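**Asunto:** Re: [pinzas-sim] Comparativa de pinzas en el dormitorio – ¿cámara fija o de muñeca?
**De:** Arsen Vakulenko
**Fecha:** febrero de 2019

Hola a todos,

contesto rápido entre dos reuniones, perdonad el desorden. Copio lo de Jade para no perder el hilo:

> El 12/02 Jade Dufour escribió:
>
> Sigo sin ver claro qué estamos comparando. Si la Kendov y la Zacharias se prueban con cámaras distintas, el resultado no dice nada de las pinzas. Propongo congelar la cámara de muñeca para las dos y usar la fija solo para revisar a posteriori. Y otra cosa: ¿alguien ha mirado qué ve la muñeca cuando el brazo se va hacia la pared? En Parkamholm tuvimos que tirar 276 episodios por eso mismo y nos enteramos al final.
>
> Jade

De acuerdo con congelar la cámara. Lo de la pared lo miré anoche y sí, pasa.

## Cámara de muñeca

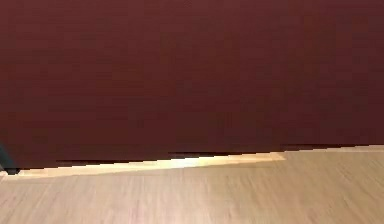 El controlador Sesitz no tiene forma de saber que la vista no le sirve, sigue mandando correcciones como si tal cosa. Con el umbral de confianza por defecto se queda dudando y luego se mueve igual. He metido un chequeo tonto – si un solo color ocupa demasiada parte de la vista, se para y retrocede. Con una vista como esta salta seguro, el granate se lo come casi todo y abajo solo queda la franja clara y un trozo de suelo de madera. Falta ver si da falsos positivos con el suelo, que también es bastante uniforme. Si alguien tiene un criterio mejor (¿profundidad?) que lo diga, el mio es provisional.

Cuando la orientación es razonable la cosa cambia bastante. La bola negra es buen objetivo, contrasta bien, aunque a esta resolución son cuatro píxeles mal contados y la compresión no ayuda nada. Jade, aquí tu argumento se sostiene: el dedo ocupa un lado de la vista y eso depende de la geometría de cada pinza, o sea que congelar la cámara no iguala del todo. Habría que congelar también el offset.

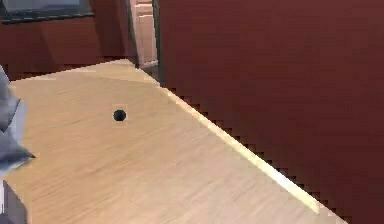 *Bola a la vista, pinza entrando por la izquierda. Todavía hay hueco entre las dos.*

Apuntes sueltos de las pruebas:

- Kendov: cierra rápido, puntas finas. Con la bola se le escapa si no llega centrada. Con el cubo ningún problema.
- Zacharias: más lenta, perdona más el error lateral. Tapa más vista al acercarse, eso sí.
- 19 intentos por pinza, mismas semillas. Pocos, ya lo sé.
- Dos intentos de la Zacharias los he descartado por un fallo del log, no de la pinza. Los repito.
- Los dos con Sesitz, misma ganancia. No he tocado el filtro.

No doy porcentajes todavia, que luego se quedan en un wiki para siempre.

## Cámara fija

Para revisar a posteriori me gusta mucho más de lo que esperaba. Se entiende dónde está cada cosa sin tener que reconstruir la pose. El cubo gris claro está en el suelo, delante de la esquina de la manta que cuelga de la cama, y la bola más a la derecha, en zona despejada. Para el cubo me preocupa la manta: si la pinza abre mucho por ese lado igual la engancha, y con la Kendov el margen es otro. Propongo separarlo un poco en la escena base, o dejarlo tal cual y contarlo como caso difícil, me da igual pero que sea lo mismo para todos.

Lo de encima de la cama (lo verde amarillento y la cosa negra pequeña) de momento fuera de la comparativa. Superficie blanda, otro problema, otro hilo. 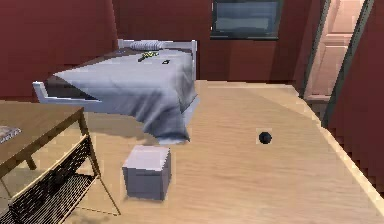 ## Pendiente

1. Jade: ¿me pasas la config de cámara de Parkamholm? La que tengo es de octubre y creo que el FOV no coincide.
2. Yo: repetir los descartados y subir los logs con el chequeo de color activado y sin activar.
3. Quien pueda: mirar los escalones en el borde entre el panel granate y la madera. No sé si es el render o la compresión, y si es el render afecta a la segmentación de las dos pinzas.
4. Decidir si la fija entra como entrada en una segunda tanda. Yo diría que sí, pero con el Sesitz habría que sincronizar y hoy no lo está.

Si nadie protesta lanzo la tanda nueva esta noche con cámara y offset congelados. Responded a la lista, no a mi correo, que luego no encuentro nada.

Arsen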